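4 min read

I had 400 dollars in an envelope, a borrowed blazer and no clue how to play baccarat when I walked into the Plikberg casino in February. My plan was to stay an hour. I left at ten past two in the morning, and I still had most of the envelope, so I'm calling it a win.

Plikberg holds its winter slots tournament in the old ballroom. The entry fee is 70 dollars, top prize is 3000, and everyone gets the same twenty minutes on the same kind of machine. Madhu Kaushik has run the thing for six winters now. She walked me to my seat, told me to drink some water, and said the people who slap the button hardest always finish in the middle. (I slapped it pretty hard. I finished in the middle.)

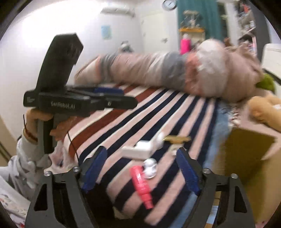
Slot players dress for comfort, and I mean that as a compliment! The blackjack tables had the jackets and the good shoes, but the tournament crowd was all sneakers and big sweaters. The woman next to me, who went out in round two and stayed to cheer for her sister, had on a cardigan in pale pink and dark navy stripes with wide bands of rust brown, pretty much the colors of the blanket on that bed, and she told me she'd worn it to every final since her first. Her sister took third. Make of that what you will.

Between rounds I wandered over to the Hernico Room, where the poker people hang out. It's quieter in there, and the carpet is terrible. A dealer named Prasertsri let me watch a few hands from the rail and explained, very patiently, why the guy in seat four kept folding. I nodded a lot. I'd be eaten alive at that table.

The final started just before midnight. Ten players, one big scoreboard, and a host who really did not need a microphone. The lead changed four times in the last two minutes, and the winner, a retired bus driver, kept asking if the number on the screen was his.

I've already put next winter's 70 dollars back in the envelope. The blazer I had to return.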